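Subject: Re: [Rollport circle] sitting with a decision you can't make yet

> I've been going back and forth since March on whether to leave my job
> in Astberg, and the morning sits only seem to make it louder. I get
> to the cushion, I close my eyes, and there's the whole argument
> again, both sides. Is there a practice for this, or do I just keep
> going until it settles?

Hello dear friends,

I read this on Tuesday with my tea and have been carrying it with me ever since, so please forgive a long reply. I think a lot of us know that argument very well. Mine used to start before I had my socks on!

I spent the better part of a year in the same place, back when we were thinking of selling the house in Jumov. I kept hoping that if I got quiet enough an answer would float up. What came up mostly was fear, and then annoyance at being afraid, and then a shopping list. It helped me a great deal when I stopped asking the question during the sit and gave it a time of its own later in the day.

So what I do now has two parts, and you are welcome to borrow either one.

1. The small sit. I set the timer for six minutes, no more. I keep my eyes open and rest them on one plain thing, and when the argument starts up I say "later" – kindly, the way you would to a child tugging your sleeve – and go back to looking.

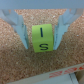
2. The writing. After supper I take a notebook and let both sides talk as long as they like. I don't try to be fair or wise. Then I close the book and leave it in the drawer until the next evening. After a couple of weeks I read it all through in one go, and I usually notice which side has been repeating itself and which one has grown up a bit.

As for whether you should keep going until it settles, I can only say that mine never settled completely. I was 56 and still had a knot in my stomach the day we signed. But I could feel the knot and hold the pen, and that was new for me.

A bit of housekeeping while I'm here. The Hong weekend still has 6 places left, and the cost is 885 for the room and all meals. If that's hard for you this year, write to me off-list and we'll work something out. Bring a blanket, the hall is drafty – and bring the argument too, if it's still with you. There's a good long walk by the water after lunch.

With much warmth to all of you, and especially to our friend in Astberg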